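# Handheld grippers: second camera loses the brush when it's lying flat

**Melahat Ağca**
Posted 2020-02-22

I'm building a pair of handheld grippers in a shared workshop. The task I'm recording is simple: pick a brush up off the board, put it in the cup. The head camera is fine. The camera on the gripper is where I have trouble. My tracking script keeps locking onto the finger pads, which are close to the same darkness as the brush handle.

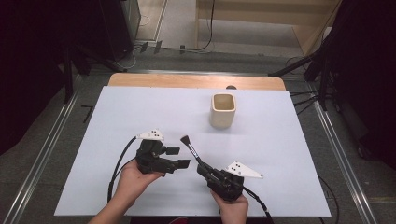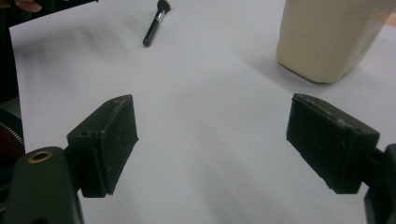 ## What I've tried

- Lowering the exposure. The handle and the pads get darker together, so no gain.
- Masking the bottom half of the picture. It works until the fingers close, then the brush is inside the mask.
- A smaller training set. I had 900 labeled stills, cut it to 646 clean ones, and the results were the same.

I would like to keep the black brush if I can. Should I reprint the fingers in a light color, or is there a fix in software?

---

**Graham Greenwood**

Reprint them. I fought this for weeks on my own build and a light gray filament fixed it in one evening. White is too light if your work surface is also white, you'd just be moving the problem.

---

**Judite Correia**

Before you reprint anything, look at your mask. A fixed rectangle is the wrong shape for this. The fingers only travel along one path, so you can make a mask for each opening width and pick the right one from the width reading.

1. Clear the board completely.
2. Open the gripper all the way and save a still.
3. Close it a little, save another, and keep going until the pads touch. I used 38 steps. Fewer would probably do.
4. Trace the fingers in each still and save the outline under its width.
5. At run time, load the outline nearest to the current width.

The brush stays visible between the pads this way, at least until they cover it. You also have shiny metal between the handle and the bristles. I'd label that as its own point, it's much easier to find against dark plastic than the handle is.

Redo the outlines any time you take the fingers off. Mine shifted a little after I changed a screw and I lost a day to it.

---

**Martim Godinho**

Have you tried a different brush?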